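Section 4. Planning a Two-Hand Garment Station

4.1 Scope

Use this section before placing an order with Orkedbridge. It covers quantities, spares and site preparation for hand-held gripper pairs used on clothing at a bed or similar surface. Storage and upload costs are covered in Section 6.

4.2 Determining the number of grippers

1. List the garments to be handled and mark each one as single-hand or two-hand. Pants, shirts with a wide hem and anything longer than the operator's forearm count as two-hand.

2. Order grippers in matched pairs. A wide hem is held at both ends, and one unit cannot be shared between two positions.

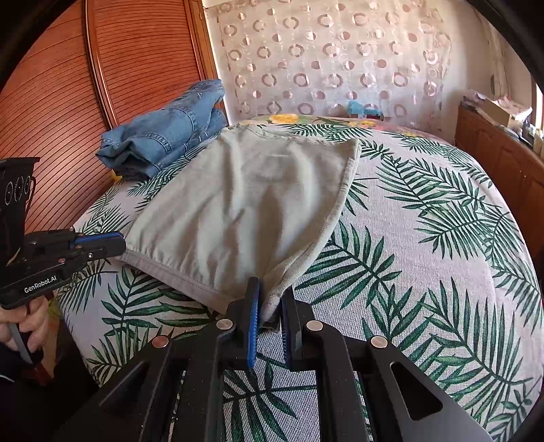

3. Enter the number of pairs on line 2 of the Codex planning sheet. Do not enter single units on this line. The sheet doubles the figure when it calculates the total.

4. Add one spare gripper for every 6 in service. Round up.

Note: A site with one station still needs one spare. Bartoš ships replacements from the Multham depot only, and orders placed in November may be held until the stock count is finished.

4.3 Finger pads

Pads are a consumable and are budgeted separately from the gripper. Part 343 is a boxed set for one pair of grippers. Part 980 is the complete finger assembly with linkage and pins, and should be ordered only if a finger is bent or a pin has worn loose.

Caution: Do not mix new and worn pads on the same gripper. Thin fabric will slide toward the worn side.

4.4 Surface and clearance

1. Choose a surface the operator can reach across without kneeling on it. A bed is acceptable and costs nothing if the site already has one.

2. Check that waistbands and other layered edges can be reached from the side as well as from the front. Pants spread across the bed take up more width than a folded stack of the same size.

3. Keep garments waiting their turn on the surface but clear of the working area – folded jeans can stay along one side.

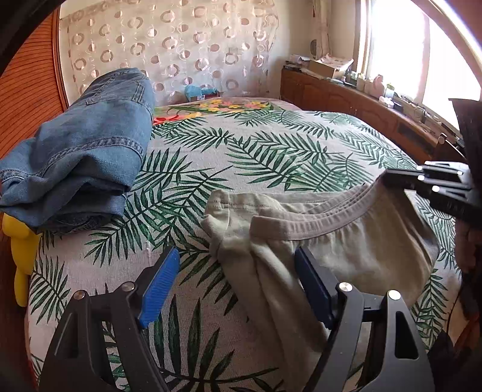 4. Allow for daylight. If a window faces the work, include a blind in the site budget. Bright panes wash out that part of the view.

5. Route cables down the side of the gripper and away from the fabric. Cable clips are not supplied.

4.5 Before submitting the order

Compare the pair count on the planning sheet with the garment list. Confirm that spares and pad sets are on separate lines – combined lines are returned unpriced. Prices on the current sheet are those of October 29, 2025.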